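Umow Player Guide
Section 4: Setting Up and Hosting a Private Match

A private match is open only to players who have your room code. You need the current version of Umow and a Flukley account.

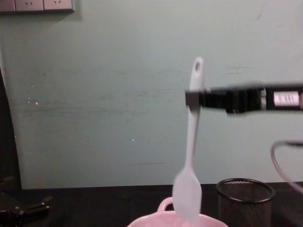
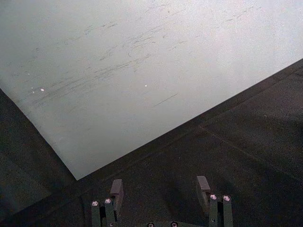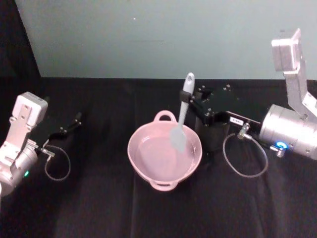

Before you host, choose a map and check how it looks on your screen. Brernex is the easiest map for new players, and Ham is larger and darker. Dark areas are hard to read if the brightness is set too low. A black cloth like the one on the table in the last photo works as a quick check: hold it beside your monitor, and raise the brightness until the unlit halls in Ham look slightly lighter than the cloth. Then follow the steps in order.

1. From the main menu, select Play, then Private Match.
2. Select a map. Ham unlocks at level 69.
3. Set the round timer. The longest round is 1,440 seconds.
4. Set voice chat to Off, Team or All.
5. Select Create Room. Your room code appears at the top of the lobby.
6. Send the code to your players and wait for every name to turn green.
7. Select Start.

Note: The host can't change the map after step 5. To switch maps, close the room and create a new one.

Note: Error 447 means the room code has expired. Create a new room and send the new code.

Caution: If the host quits during a round, the match ends for all players and no points are saved.

Caution: Don't post your room code in public chat. Anyone who has it can join until the room is full.

Guide text by Eoin Madigan. Last updated in May.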